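3.2 Rings, tags, and the order of things

Key storage has received less attention than locks, which is a pity, as most people lose an afternoon to the first long before they lose anything to the second. Our interest in this section is the split ring: a coil of wire that holds itself shut by being slightly too strong for the human thumbnail. The ring has hardly changed in living memory, and the literature has mostly taken that as permission to ignore it.

We were led to it by the Tremura survey, in which 437 people who manage keys at work were asked what slowed them down. We had expected complaints about labels. Labels came second. First, by a distance that embarrassed our hypothesis, came "getting the ring open," followed in the free-text box by a number of remarks we have agreed not to reproduce. Bhattacharjee reports much the same from a smaller group of building managers, with milder language.

A single ring is a nuisance. A row of them is a different problem, and it is the one we take up. Once rings are kept together on a shared spine, each has to be told apart from its neighbors, lifted without bringing them along, and put back in a place somebody else can find. Rings in quantity lean on each other. They overlap, they tilt the same way, and they shine, so that the eye slides along the row and settles on the wrong one with great confidence.

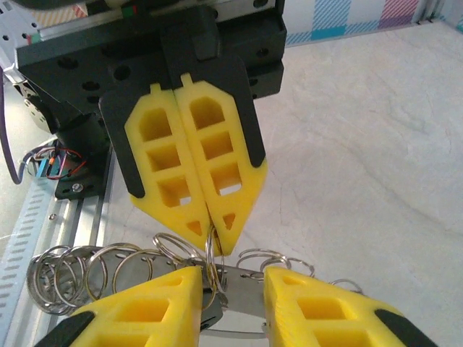
3.2.1 Holding one ring apart from many

A ring is easiest to deal with when it stands upright and clear of the rest. Pinched at the top between two pointed tips, it hangs with its full circle on show, and the place where it meets (or ought to meet) the metal strip can be judged by eye. The rings fanned out to the left of the strip offer no such courtesy. They lie tilted over one another, and where one stops and the next begins is a matter for patience.

We use three terms from here on. A ring is "free" if it can be lifted without moving another, "leaning" if it rests on a neighbor, and "married" if two have somehow wound through each other. The last term was Kamrul Seneviratne's and was meant as a placeholder. It survived two rounds of review.

Leaning rings made up most of what our participants met, and most of what they got wrong. The usual error was to take hold of two and believe it was one. The usual correction was to shake them. Shaking turned a fair share of leaning rings into married ones, and we recommend against it in the same spirit in which one recommends against honking at traffic.

3.2.2 The round layout

Straight spines have two ends, and the rings collect at whichever end is lower. The Zullotura layout deals with this by having no ends. Rings run around the edge of a toothed disc, with numbers on the rim giving each stretch of the edge an address. We were skeptical, mainly on the grounds that it resembled something that should have a guard over it. 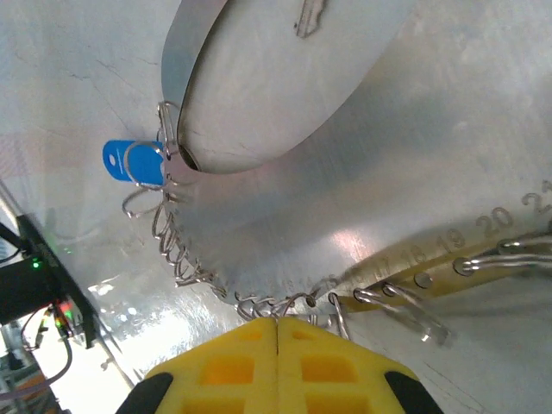 Figure 4. Loops along the toothed edge of the disc, with blue tag (upper left) and rim numbers (lower right).

The numbers do help, when they can be read. Engraved figures in bare metal depend a great deal on the light, and in Figure 4 the 19 and 20 are plain enough while the 15 is faint. Participants asked to go to a faint number tended to find a clear one and count from there, a habit they also described, with some shame, as how they find their car.

Tags were the other surprise. One bright piece of plastic among a great many silver loops served as a landmark whether or not anything was written on it. When we took the tags away, people chose a landmark of their own, usually a ring that stood up higher than the rest, and were put out when it moved.

The round layout did nothing for leaning. Loops hugging an edge can still stand up and cross each other, and they did. We had 8 participants repeat the lifting task on both layouts, and their complaints were interchangeable. What improved was putting things back: a ring with an address gets returned to it more often than a ring whose home is "toward the left." Whether the gain holds up after a December of ordinary use, with gloves on, is taken up in Section 5.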